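Speaker notes, planning talk, Jan 10, 2018
Yae Hoshino, Kulten

Start with the budget table. Wait until people have read it.

Last November we asked Otgate for a price on two arms. The arms were the easy line. What we forgot was everything that stands near them: shelves, bins, hoses, spare cables, the hands. For us this came to nearly 40 percent of the total.
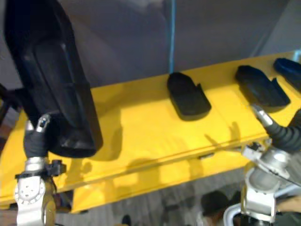
Say slowly: please budget for the parts you will handle, before you choose the gripper. Ama Kwofie made our parts list in the first week, and I should have asked her for it sooner. Flat and soft parts need a different hand than boxes. If you change your mind later, you pay for the mounting and the programming again.

Second point, spare parts. We put 1,890 dollars for one year. Prernero advised us to double it and I said no. I would say yes now.
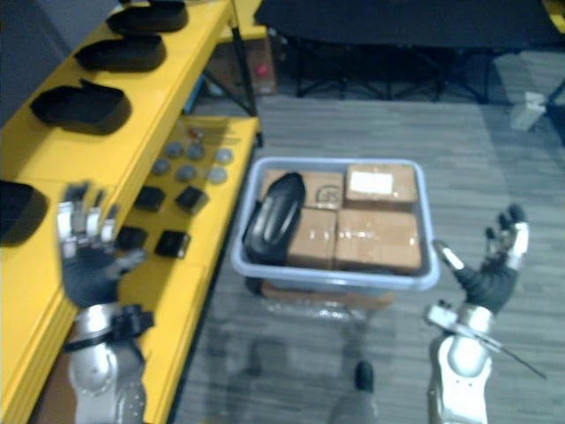 Third point is floor space. Measure with the arms stretched out, and leave room for a person to walk behind. Our first drawing had only the shelves in it — a mistake of mine.

Ask the room: who has a line for training? Allow 3 minutes for answers. Then go to the page with payment dates, and give the microphone to Ama.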